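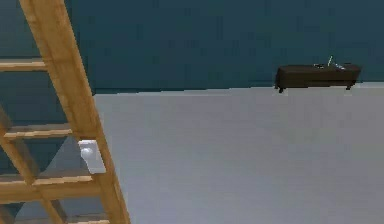
Por que a gente ouve eco?

Grita "oi!" num lugar bem grande. O som sai da boca, viaja pelo ar, bate lá longe e volta. Pronto: eco!

O som é uma tremidinha do ar. Corre muito, uns 340 metros por segundo. Mesmo assim a luz ganha fácil. Por isso o relâmpago aparece antes do trovão.

E no quarto, cadê o eco? A parede tá perto demais. O som volta tão rapido que se mistura com a sua voz. E cortina, colchão, roupa... tudo isso "engole" um pouco do barulho. 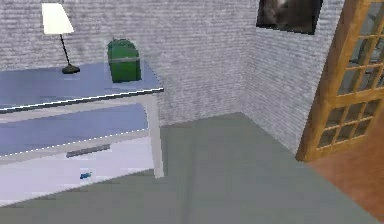
Mesa branca com gaveta.

Coisa dura e lisa devolve bem o som. Coisa fofa, não. Testa aí: bate palma no banheiro, depois no meio dos casacos do armário. Diferente, né? 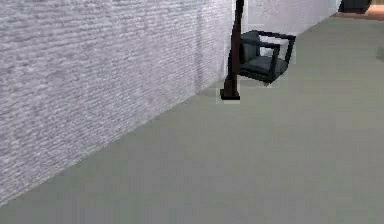
Texto: Eduard Beneš | Turminha Wadance

Tem bicho que usa eco pra caçar! O morcego solta gritinhos agudos, que a gente quase nunca escuta, e espera a resposta. Voltou depressa? Mosquito perto. O golfinho faz parecido, só que com estalos debaixo dágua.

Navio também: manda um som pro fundo do mar e mede quanto demora a volta. O nome disso é sonar.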